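Storing paperbacks in a spare room

Glossy covers curl when the air on one side of the book is damper than on the other. Keep shelves 6 cm off an outside wall and leave the back panel open if the unit allows it. A room held at 16 degrees or a little above is suitable. Avoid lofts, and avoid the cupboard next to the boiler.

Stand books upright with even pressure. Anything taller than the shelf goes flat, in piles of no more than 6. Do not store spine up; the glue takes the load and the pages pull away.

Dust twice a year, in July and again before the heating goes on. Hold the book shut and brush from the spine outwards. For finger marks on a glossy cover, use a dry microfibre cloth. Household sprays lift the ink at the edges.
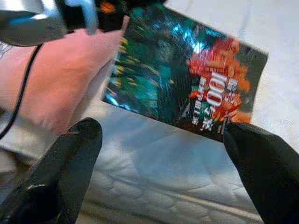
Glossy paperback with a dark cover.

Sticky labels: warm with a hairdryer on low for a few seconds, then peel back slowly at a flat angle. Test on a corner first.

Chathurika Seneviratne, September 28, 2025

Related tips
Drying out a damp bookcase
Removing candle wax from pine
Shelf brackets: spacing and load

Contact | © Drasance Home Notes | Back to top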